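Häufige Fragen zur Sortiersoftware Zevari

Stand: Oktober. Die Antworten stammen aus unserer eigenen Erprobung bei Flilance und geben nicht die Sicht des Herstellers wieder.

Ist Zevari eine fertige Lösung?
Nein. Zevari verbindet Bilderkennung, Aufgabenplanung und Bahnplanung für zweiarmige Aufbauten. Die drei Teile sind unterschiedlich weit. Am brauchbarsten ist die Bahnplanung, am wenigsten überzeugt uns die Aufgabenplanung.

Versteht das System wirklich, was es einräumt?
Das Wort „verstehen“ würden wir streichen. Es ordnet Gegenstände Klassen zu und Klassen Fächern. Ein Behälter, der im Training fehlt, bekommt trotzdem eine Klasse, oft mit hoher Konfidenz. Wer nur auf diesen Wert schaut, merkt den Fehler erst im falschen Fach.

Woher weiß die Software, welches Fach gemeint ist?
Über die Etiketten am Organizer oder über eine fest hinterlegte Fachkarte. Wir verwenden die Karte. Das Lesen der gelben Etiketten läuft als eigenes Modul und scheitert bei uns regelmäßig, sobald eine Flasche davorsteht.
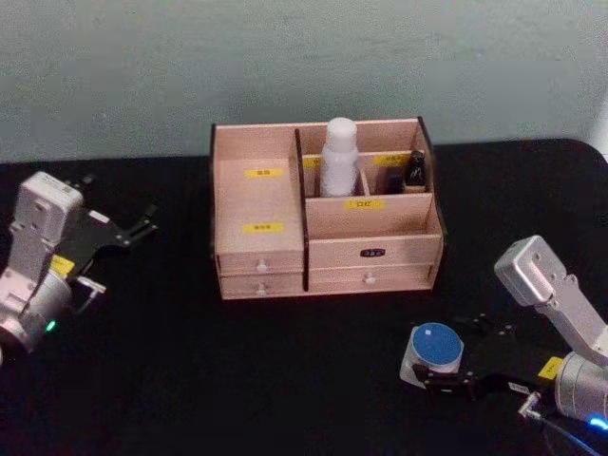 Im oberen Bild verdeckt die weiße Flasche im Fach einen Teil eines Etiketts; unten steht eine weiße Flasche zwischen Organizer und rechtem Greifer, teils hinter dessen Fingern.
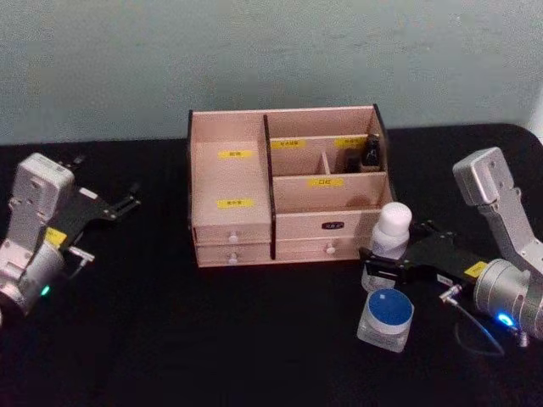 Wie zuverlässig greift es?
In unserer letzten Reihe mit 261 Greifversuchen gingen 46 daneben. Diese Zahl gilt für unseren Tisch, unser Licht und unsere Gegenstände. Auf einen anderen Aufbau lässt sie sich kaum übertragen, und wir raten davon ab, sie in Angebote zu schreiben.

Erkennt Zevari durchsichtige Behälter?
Mit Einschränkungen. Klares Glas liefert schlechte Tiefenwerte, die Software orientiert sich dann am Deckel und schätzt den Rest. Bei farbigen Deckeln klappt das recht ordentlich. Den Boden des Behälters setzt sie gern zu tief an.

Arbeiten beide Arme gleichzeitig?
Technisch ja. Die Kollisionsprüfung sperrt aber großzügig, und meist wartet ein Arm auf den anderen. Der im Prospekt genannte Zeitgewinn ist uns nie begegnet.

Reicht eine Simulation zum Testen?
Für die Bahnplanung weitgehend. Für das Greifen nicht. Im Simulator Stakanum bestanden 40 von 40 Abläufen, auf dem echten Tisch blieben davon 20 übrig. Kabel kommen im Modell gar nicht vor.

Lassen sich eigene Planer einbinden?
Ja, über die Schnittstelle Bakalis. Die Dokumentation hinkt der Software eine Version hinterher, Fehlermeldungen nennen häufig nur das Modul. Planen Sie Zeit zum Lesen der Protokolle ein.

Würden Sie es wieder einsetzen?
Für Versuche ja. Für unbeaufsichtigten Betrieb derzeit nicht.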